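5 March 2026

Hello Puspita,

You asked for a proper update before the Vatden panel meets, and I promised I'd keep it shorter than the last one (I've failed at this already, I can tell). So, how we're getting on with the robot bench at Belberg, what it's done to people's working days and where your money has gone since I last wrote.

## The short version

It works, most days. Since the bench went live it has handled 895 desktops, all old office towers from the Kosovberg contract. People still open the cases and do the cables. The arm does the processors and the memory, which is the part everyone used to moan about, and puts them in a tray for testing. We're behind on the sorting software and a bit ahead on training. I'm happier than I was in the autumn, when I'll admit I was hiding from your emails.

## What the bench does now

The day starts with a trolley of towers. Someone takes the side off, checks the board for damage, scans the label and slides the machine under the arm. Then it's the robot's turn, and whoever is on the bench gets on with opening the next one.

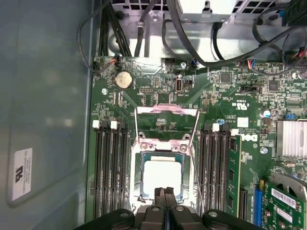 Processors were always going to be the hard bit, and I said so in the application. With memory you can be a little rough. A processor you lift straight up or you ruin the socket underneath, and a board with a ruined socket goes in the scrap cage with everything else on it. The gripper has to come in low and get its two fingers right up to the edge of the chip with the load plate standing open above it, and on these Dell boards there are memory slots on both sides, so you can see how little room it has to be clumsy in. We spent weeks on that approach. Most of the improvement came from Puspita-proofing it, as the team calls it, after your visit when you asked what happened if a tower was put down slightly crooked and none of us had an answer! It now looks for the socket first and works out the angle for itself.

Memory went in much more quickly. The arm finds which slots are full and leaves the rest alone, and the only real nuisance was modules with tall heat spreaders, which we now pull by hand before the tower goes on the bench.

## What has changed for the team

I know this is the part you care about most, and me too. Nobody has lost hours. That was the condition you set and it's been kept to. What people do in those hours has moved quite a lot, and I'd rather tell you the awkward bits as well as the nice ones.

The nice bit is hands. Doing levers and clips all day is murder on your thumbs, and we had two people on light duties with sore wrists last year. They're both back on normal work. They split their time between opening cases and the test room, and they swap at lunch, which was their own idea and a better one than my rota.

The awkward bit is pace. When you strip a machine by hand you set your own speed, and you can slow down a touch when you're chatting. With the arm waiting for the next tower some people felt chased by it, even though it really doesn't mind waiting. We've taken the countdown off the screen and put in a proper pause button that anyone can press without asking. It gets pressed a fair bit, and that's fine by me.
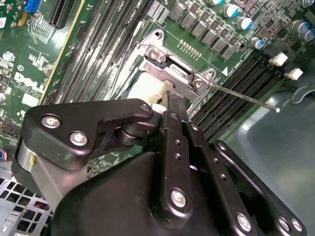
Trust took longer than I'd planned for. The team could all tell you a story about a socket somebody wrecked with a slipped screwdriver, and now they were being asked to stand back and let a machine do it. It didn't help that the gripper is a great black lump of a thing next to the board it's working on, with those long finger bars reaching down to the socket and capacitors standing up not far off. From where you stand at the bench it looks as if it must be about to flatten something. So for the first month every single lift was watched, with a finger on the stop. These days people glance over for the first tower of a new model and then go back to what they were doing. I never told them to ease off, they just did it in their own time.

Three of the bench team can now teach the arm a new board layout without me in the room. I'd hoped for that by May, so we're early there. It's become the job people ask for, and I do want to talk to you about pay for it, as it's plainly skilled work and our current grades don't say so.

## Things that aren't right yet

The sorting software still can't read every processor. The lettering on the heat spreader is faint, and under our lights the metal shines back at the camera, so anything it isn't sure of goes to a person with a magnifier. I've moved one lamp and ordered a diffuser.

The other headache is the tray.

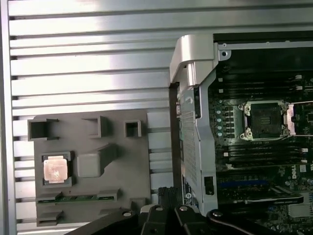 We've been through several versions of it and the pockets are finally the right depth, but every different shape of chip wants a pocket of its own, and each new one means a redesign and a wait for the moulding. Gunawan (the supplier, no relation, I get asked every time) have been patient with us. I'd like to have them make a base plate with swappable inserts, so we could change over in a minute or so at the bench.

## Money

We've spent some 3,698 of the tooling budget, nearly all of it on grippers and trays. I underspent on training time and would like to move what's left across to the insert plate, if the panel will let me. I'll send the form separately.

## What's next

- Insert plate drawn up and priced
- Diffuser fitted, then a fair re-test of the label reading
- Small form factor towers, which the arm has never tried
- A chat with you about the pay grades, please

Come and see it again when you can. The team liked having you here, and there's a new tower you can put down crooked.

All the best,
Kurniawati Gunawan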